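Chapter 9
Surfaces in the Home Kitchen

In this chapter you will learn how the surfaces of a kitchen influence the work of the cook. Many students begin their study of kitchen planning with the cupboards and the colour of the walls. We prefer to begin with the counter, where most of the daily work is done.

A counter has to carry weight, support cutting and tolerate spilled food. In the Udell survey of home kitchens, 707 households kept a diary of their cooking during one January. In 91 of them, the family changed the place of the cutting board after the first week. We will return to these diaries in section 9.3.
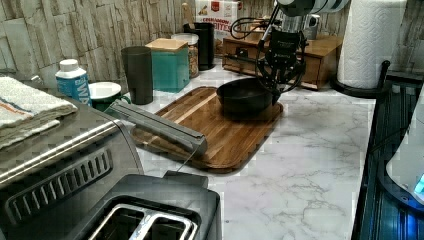
9.1 Height and reach

The usual counter in our region has a height of about 90 centimetres. For a tall person this is too low, and the back becomes tired. The Grikuvlow method, which you will practise in the exercises, measures from the floor to the bent elbow and subtracts the width of one hand.

Reach is measured from the front of the counter. Tools used every day should be stored near the front, and heavy pots should not be kept above the shoulder.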